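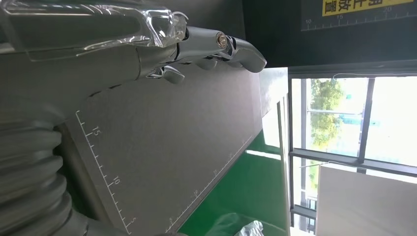 Keeping Bread Fresh at Home: Project Report

Orvokki Koivisto and Vusumuzi Ndlovu
Submitted 2022-02-22

1. Background

Both of us live in the Prellden student flats and both of us throw away bread. Before starting we asked the other residents on our corridor to fill in a short form about how they store a loaf and what happens to the end of it. We had 30 replies. Most people leave the loaf in the bag it was sold in. A few use the fridge, and one person freezes everything on the day of purchase.

The question we set was simple: which ordinary way of storing a white loaf keeps it pleasant to eat for longest, without buying special equipment?

2. What happens when bread goes stale

Staling is often described as drying out, but a loaf in a sealed bag still goes stale. The starch in the crumb slowly returns to a firmer, more ordered structure after baking, and water moves from the crumb into the crust. The crumb turns firm and the crust turns leathery. Both changes go faster at fridge temperature than at room temperature. In a freezer they nearly stop.

Mould is a separate problem. It needs moisture and likes warmth, so a wrapping that holds water in will slow drying and help mould along.

3. Method

We bought 12 white loaves from Grondavine, the bakery nearest the flats, all from the same morning's bake. They were left to stand for an hour on a rack and then split equally between four kinds of storage, three loaves to each:

Paper bag, kitchen shelf
Plastic bag tied at the neck, kitchen shelf
Cotton bag, kitchen shelf
Plastic bag tied at the neck, fridge

Each day at the same time we cut one slice from every loaf, pressed it with a small weight and measured how far the crumb sank. We also gave it a score out of ten for taste and wrote down any mould. The trial ran for six days.

4. Results

The paper bag loaves had the best crust on the first day and the worst crumb by the third. By day four we could not cut them without a lot of crumbs.

The plastic bag on the shelf kept the crumb soft longest. Its crust was soft from the first evening, and two of the three loaves had mould by day five.

The cotton bag fell between the two. Vusumuzi scored it higher than Orvokki did on every day – he prefers a firm crust.

The fridge loaves were firm by day two and stayed much the same afterwards. None had mould at the end. Toasted, they scored nearly as well as the shelf loaves.

5. Problems with the work

Three loaves for each kind of storage is a small number. The kitchen was shared, and the heating was turned up on the third day, which may have brought the mould on sooner. The taste scores came from only two people and we knew which loaf was which. A blind tasting would have been easy to arrange and we should have done it.

Cutting the loaves daily also exposed a fresh face each time. That is how people use bread, so we kept it in, but it makes our figures hard to compare with studies on whole loaves.

6. What we would suggest

For a loaf eaten within three days, a tied plastic bag on the shelf. For anyone who mainly eats toast, the fridge is fine. For anyone living alone, slice it and freeze half on the first day.

We would like to repeat the trial in August, when the kitchen is warmer, and add a rye loaf.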